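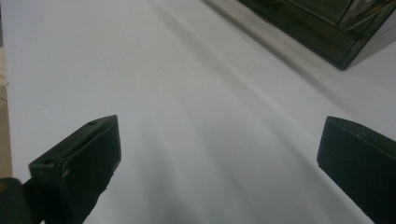

Figure 1. White surface, beige floor on the left.

Where Do the Small Things Live? A Count of Household Odds and Ends in Three Apartments
Project report, Everyday Environments course, Stestell College

Why I picked this

My project started with a missing battery cover. It belonged to our TV remote, it had been "somewhere safe" since before I moved in, and my roommates and I spent most of an evening going through drawers for it. We found four tape measures (why?) and a bag of furniture screws from a couch that left the apartment long ago, and no battery cover. The topic list for this course had "storage and the home" on it, and I signed up the next morning.

My question ended up being pretty simple. When people share a place, do small things have a spot that everyone knows, and does having a spot mean the thing is there when you want it? I figured the answer would be yes for tidy people and no for people like me. I was partly wrong, and I'll get to that.

How I did it

I used 3 apartments in the Wurkport building in Brernau, one of them mine. All of them have the same floor plan, which helped a lot, since it meant the kitchens had the same number of drawers and everybody had the same useless shelf over the washer. I asked permission from everyone living there and stayed out of bedrooms unless somebody invited me in.

For the count, a "small thing" was anything that fit in my closed hand and wasn't food, clothing or medicine. That rule took me forever to settle on! My first version said "smaller than a deck of cards," and then I spent ten minutes arguing with myself over a rolled-up extension cord. The hand rule is not very scientific because it is my hand, but I did all the counting myself, so at least it was the same hand the whole way through.

Every item got a line in a spreadsheet with the room, what it was, and one of two marks: either it was kept in something (a box, a drawer with dividers, a jar, a zip bag) or it was loose. A junk drawer with no dividers counted as loose. I got complaints about that from apartment B, who consider their junk drawer to be a system.

For the second part I made a list of 200 items from the spreadsheet and asked the people who lived in each place to find them. I read out the item, started a stopwatch, and stopped when it was in their hand or when they gave up.

What I counted

The total was 1,407 small things. I had guessed way under that. Of those, 791 were kept in something, so a bit more than half, and the rest were loose on shelves, windowsills, the tops of refrigerators and, in one case, inside a boot.

The kitchen had the most in every apartment. I expected the living rooms to come next, but it was the entryway, where people empty their pockets and then apparently never come back for what was in them. Bathrooms were lower than I thought, mostly because my rule left out medicine.

Screws and other hardware were the biggest group by far. People do not throw away screws. I asked why and the answers were all some version of "you never know," and then nobody could remember a time they had needed one of them. Charging cables would have been up there too, but most of them failed the hand test.

The containers themselves got interesting once I started paying attention to them. Almost none had been bought for the job. There were takeout tubs and a cookie tin that had sewing stuff in it (of course), and a shoebox that had been labeled and relabeled so many times the lid was mostly tape.

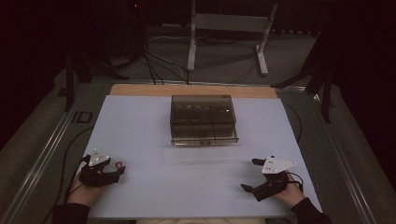 Apartment C was the only one where people had bought organizers on purpose, from the Filali store downtown, and it had the fewest loose items of the three. It also had a lot of organizers with nothing in them. One of the people living there told me that buying them felt like cleaning, so she would stop when she got home with the bag. I wrote that down word for word because I have done the exact same thing with planners.

What happened with the stopwatch

This is where I was partly wrong. I thought items kept in something would always be found faster. In general they were, and it wasn't close, but there was a group that did worse than the loose stuff, and that was anything in a container you can't see into when the container isn't labeled. People would open one, close it, open the next one, and then go back to the first because they had stopped trusting themselves. The scissors on the windowsill beat the scissors in the nice box every time.

Loose items had a funny advantage, too. Everybody walks past them. When I asked for the bottle opener in my own apartment, my roommate pointed at it without turning around. It has been on top of the microwave so long that it lives there, even though it got marked as loose in my spreadsheet. If I did this again I would have a third mark for things that have a spot but no container.

The slowest searches were for things only one person in the apartment used. If that person was out, the others mostly gave up. So the spot existed, it just wasn't shared, and for a shared apartment that is almost the same as not having one.

Trying it at home

After the counting I took over our hall closet for two weeks in March. I moved everything small out of the kitchen junk drawer and into clear containers, put a strip of masking tape on each one, and wrote on it whatever my roommates called the stuff. That last bit mattered more than I expected. I would have written "adhesives," but they all say "the sticky stuff," so the tape says STICKY STUFF and people put the glue back in it.

The tape fell off two of them in the first few days (cheap tape, my fault) and those two went right back to being mystery boxes. The rest held up fine. Batteries are still a problem. We have a container for good ones and dead ones still end up in it, and I've decided that's a roommate meeting and not a storage issue. 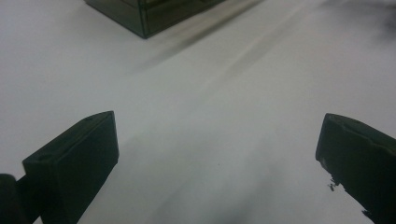
What I'd change

Three apartments in one building is not a lot, and all of us are students, so I can't say anything about families or about people who have lived in the same house for decades. I'd love to try it in my grandparents' garage, except I think I would still be counting at graduation.

I also should have timed people before telling them what the project was about. By the second week apartment B had cleaned up, which was nice for them and terrible for my data. I kept their count from the first visit and marked the timed searches in the spreadsheet so you can look at the results with or without them.

And I should have counted in daylight. I did most of apartment C after 9 p.m. under one ceiling light, and I'm sure I missed things at the back of the lower cabinets.

Materials

Spreadsheet, phone stopwatch, flashlight, masking tape, marker, clear containers with lids. The full item list is in the appendix, sorted by room. The battery cover is not on it.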